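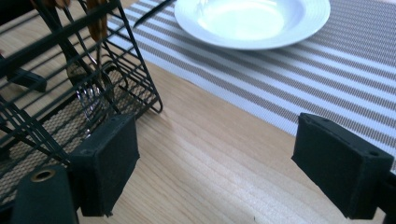 Cómo ordenar los cubiertos en un escurridor de alambre

Un escurridor de alambre para cubiertos sirve para dos cosas: escurrir lo que sale del fregadero y tener a mano lo que se usa a diario. Si se llena de cualquier manera, no hace bien ninguna de las dos. Estos pasos valen para casi cualquier modelo de varillas, con o sin patas.

Qué hace falta

- Un escurridor de alambre.
- Un mantel individual de trama abierta para poner debajo.
- Un paño seco.
- Un cepillo de dientes viejo para las esquinas.

Paso 1. Elegir el sitio

Colóquelo sobre una superficie plana, cerca del fregadero o en la mesa donde se come. Deje 50 cm libres a un lado para los platos. Si la mesa es de madera, compruebe dónde apoyan las patas: el alambre doblado marca la superficie cuando se arrastra. Levante siempre el escurridor para moverlo.

Paso 2. Proteger la mesa

Ponga debajo un mantel individual tejido. Los de malla dejan pasar el aire y se secan antes que los de tela gruesa. El mío es un Dirico y se lava con agua y jabón. Un segundo mantel al lado viene bien para los platos ya secos.

Paso 3. Repartir por tipos

Los tenedores van juntos, con los dientes hacia abajo si se van a coger por el mango. Las cucharas, en otro hueco y alternando el sentido: dos cucharas encajadas una en otra guardan agua en medio. Los cuchillos de punta, siempre hacia abajo.

Los utensilios con mango de madera se ponen detrás, con el mango hacia arriba. Si quedan delante tapan todo lo demás y acaban tirando el escurridor cuando alguien saca uno deprisa.

Paso 4. No llenarlo del todo

Los cubiertos tienen que poder inclinarse un poco. Si quedan apretados, el agua se queda entre los mangos y aparecen manchas de cal. Con una vajilla grande es mejor hacerlo en dos tandas -- la primera se seca con el paño y se guarda en el cajón.

Paso 5. Limpieza

Una vez por semana, vacíe el escurridor y lávelo con agua templada y un poco de jabón. Pase el cepillo por los cruces de las varillas y por el doblez de las patas, donde se junta la suciedad. Séquelo bien antes de volver a llenarlo. No use estropajo metálico en los acabados mate: levanta el recubrimiento y por ahí entra el óxido.

Si ya hay óxido

En una varilla suelta, lije con grano fino y cubra con esmalte apto para cocina, respetando el tiempo de secado del envase. Si está en varias soldaduras, cambie el escurridor.

Actualizado el 9 de marzo de 1999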